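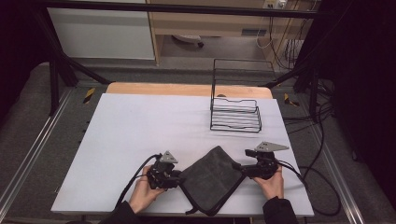 A dark gray fabric pouch over the white board.

Tuesday, March 3, 2020

I bought my ticket for Kusuma at the Skavden back in November, before any of the fuss, and I am still going. A few people have asked, so I'm putting it down once.

For anyone who missed it, the band played a song called "Overtime" at the Ullitz benefit last month, and Annelies Schwaiger read out a list of names between the second and third verse. They were people who had been hurt at the Kumach warehouse. She didn't say much else. The next morning the company pulled its sponsorship of the Skavden's spring season, and by the weekend there was a petition asking the hall to drop the show. It had 733 signatures when I looked.

I read the petition twice. It says the band "used a charity night for politics." I was at that charity night. The set ran long and the sound was bad near the bar, but people clapped after the names, and then they clapped after the song. I didn't see anyone walk out - I was near the doors, so I think I would have noticed. 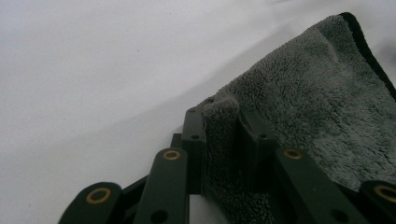

What bothers me more is the hall. The Skavden put up a statement saying it was "listening to all sides," then took it down and put up a shorter one that only gave the box office hours. If they want to cancel, they should cancel and refund people. If they want to go ahead, they should say so. I called on Friday and was on hold for 12 minutes before a very polite man told me the show was on "as far as he knew."

Jolien Dewulf wrote a column against the band, and I thought it was fair in parts. She says the people running the benefit should have been told beforehand, and I agree with that. She also says a singer should stick to singing. I don't agree with that at all. Half the records in my house are about somebody's job, or losing it.

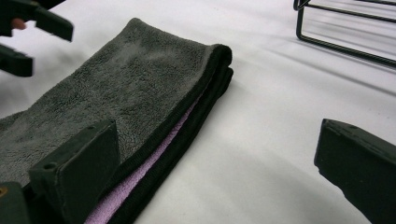

The people who don't want to go can stay home. I have no problem with that, and I've skipped concerts for worse reasons. Asking the hall to lock the doors on everyone else is a different thing.

Doors are at 6, I'm told, with 2 opening acts, neither of which I know. My brother was going to come but he has a shift that night, so I have a spare seat in the balcony. Email me if you want it. Face value, and you'd have to put up with me singing along to the old ones.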